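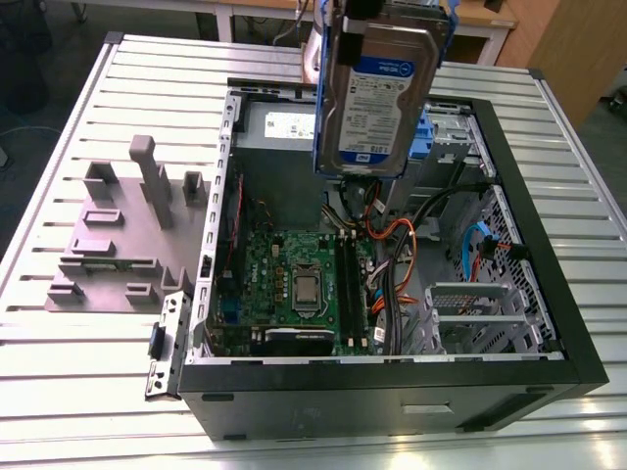

Thorlacius opens orders for PC teardown kit

Posted 1/8/24

Thorlacius, the Pesberg automation firm, has started taking orders for Prarnavora, a kit that lets a single robot arm take parts out of used desktop computers and put parts back in. The kit is aimed at small refurbishing shops that handle office machines in batches and do most of the work by hand.

Prarnavora is sold without an arm. Buyers get a set of gripper fingers, a parts fixture, the mounting hardware for both, and a license for Mustard, the company's control software. Thorlacius says the kit can be fitted to most light arms already on the market, and that a shop with an arm in place should be able to set it up in 2 days.

The first release covers three jobs: hard drives in plastic caddies, memory modules and expansion cards. Side panels still have to come off by hand, and so do processor coolers. The tower is laid on its side on the table with the open side up before the arm starts.

"Drives were the first thing customers asked for," said Sadao Higuchi, who leads the Prarnavora project. "They have to come out of every machine that comes in, and in a lot of cases a different drive has to go back in before the machine can be sold. It's the same motion hundreds of times a week."
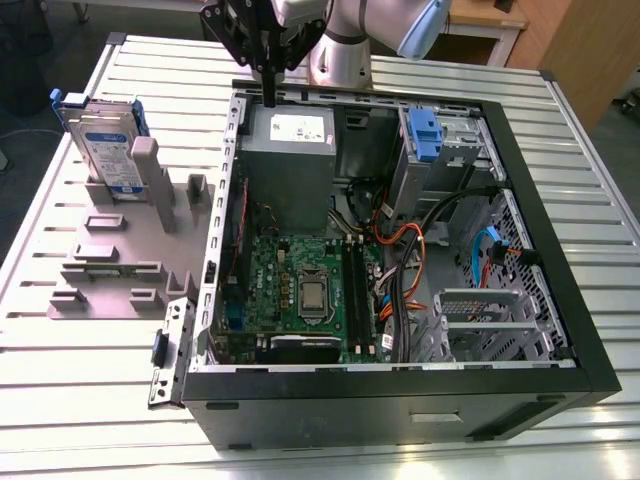

The fixture is a gray plastic tray that sits beside the computer and holds parts at known positions, so the arm doesn't have to search for them. Drives stand upright in a slot at the back. Shops can order trays for other part sizes, or print their own from files that come with the license.

Mustard is the part of the package most customers will spend time with. An operator guides the arm through a job by hand, names the steps, and saves the result as a recipe for that model of computer. Thorlacius ships the software with recipes for 13 desktop models, all of them business towers, and plans to add more. Small form factor machines and laptops are not supported.

Higuchi said cables remain the hardest problem. Power and data leads cross the space between the board and the drive bays in most older towers, and they never lie the same way in two machines. The current version asks the operator to clear leads away from the drive bay before a cycle begins. If the fingers meet more resistance than the recipe allows, the arm stops and waits for someone to look.

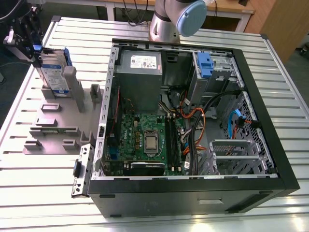 The Prarnavora gripper and parts fixture with a drive at the rear of the tray.

During development the company logged 1684 drive handling cycles on its own bench. It has not released a failure rate, and Higuchi declined to give one, saying the figure depends too much on the age and condition of the cases. He said bent drive cages and broken caddy tabs were the usual causes of a stopped cycle.

The arm is slower than a practiced technician on a single machine. Thorlacius is selling the kit on the basis that one person can prepare the next tower while the arm works on the current one. Shops that only see a few computers a day are unlikely to gain much from it, the company's own sales sheet says.

Prices are given on request and depend on the arm and the number of fixtures. The Mustard license is renewed yearly and includes new recipes as they come out. Kits ordered now will ship in September, with support by phone and email from the Pesberg office.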